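# Shared Offices Need Written Rules for Shared Costs

December 2024

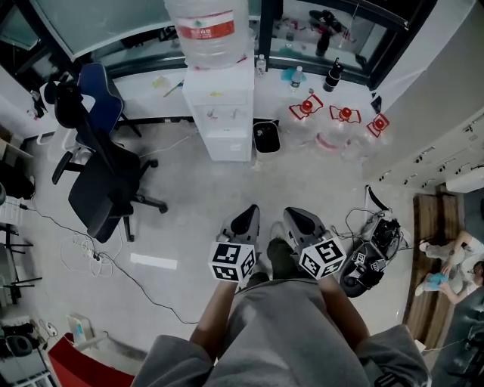
Small organizations that rent space together usually begin on good terms. They know one another, they have compared budgets, and they sign a lease that none of them could afford alone. The lease is drawn up with care. The arrangements for everything the lease leaves out are often settled in a hallway conversation and never put on paper. It is the position of this essay that such arrangements should be written down before the first tenant moves in, and that landlords and funders should expect to see them.

The costs in question are modest. They include drinking water, paper goods, light bulbs, cleaning supplies, the internet connection and the repair of doors and locks. Taken one at a time, none would justify a meeting. Taken over a year, they become a real part of what it costs to occupy a building, and the way they are divided says a good deal about who is carrying whom.

The former Figueroa Building, where eight tenants shared two floors until last spring, shows how this happens. The tenants ranged from a translation bureau with a staff of two to Datunora, a design firm that took up most of the upper floor. Under the original understanding, each tenant paid an equal share of supplies. The bureau therefore paid the same amount as a neighbor with many times its staff. When its director, Begoña Pastor, asked for a review, she was told that the sum was too small to argue over. Her written reply deserves to be quoted: "If it is too small for us to argue over, it is too small for you to refuse."

The sum was $277 a quarter. For the larger tenants it was lost in the accounts. For the bureau it was close to what it spent on reference materials. The review did not take place, and the bureau left when its term ended. The remaining tenants then divided its share among themselves, found that they disliked the result, and adopted a formula based on floor area within the month. The formula had been available all along.

Floor area is a reasonable basis for heat and cleaning. It is a poor one for drinking water and paper towels, which are used by people and not by square feet. A workshop with a large floor and a small crew will be overcharged by such a method, and a crowded call room will be undercharged. A sound agreement uses two measures: area for the costs of the building, and headcount for the costs of the people in it. The headcount should be taken twice a year, in January and again at midsummer, and each tenant should report its own figure in writing.

Some object that rules of this kind damage the goodwill on which shared space depends. Emmett Calloway, who managed the Multar Exchange for many years, has made this argument with more force than most. He holds that tenants who begin by counting cups will end by counting favors, and that a building run on formulas will lose the neighborly habits that made it worth joining. His experience is considerable and the objection should be taken seriously.

It does, however, rest on a view of goodwill that the record does not bear out. Informal systems do not remove the work of ordering, carrying, paying and reminding. They leave it to whoever is least able to ignore it. In most buildings that person is a junior employee or the tenant nearest the supply closet. The neighborly habits Mr. Calloway admires were, in many cases, the unpaid labor of the same few people. A written rule gives those people something to point to. It spares them the discomfort of asking a colleague down the hall for money, and it spares the colleague the discomfort of being asked.

A second objection is that small tenants lack the time to draft and maintain an agreement. This is a fair concern, and the answer is brevity. The agreement used at the Cusov Street offices runs to 433 words. It names the shared costs, states how each is divided, identifies the tenant responsible for ordering in a given quarter, and sets a date by which reimbursement is due. It also provides that any tenant may request a review once a year and that the request may not be declined. Tenants there report spending roughly two hours a year on it.

The right to a review is the provision most often left out, and it matters more than the formula. Organizations change in size. A tenant that was the largest in the building may lose a grant and keep only part of its staff, while its neighbor doubles. An agreement that cannot be reopened will become unfair even if it was fair on the day it was signed. Tenants who know that they can raise the matter on a fixed date are less likely to let it sour into a grievance.

Landlords have an interest here as well. Turnover is expensive, and departing tenants seldom give the true reason in their notice letters. A landlord who rents to several small organizations should attach a model agreement to the lease and require that some version of it be signed. The landlord need not administer it or take a side in its terms.

Funders who encourage their grantees to share space should go further. They should ask to see the agreement at the time of application, and they should allow a grantee's share of common costs to be charged to the grant without special permission. At present many treat such costs as general overhead and cap them, which leaves the smallest groups paying for shared supplies out of reserves they do not have.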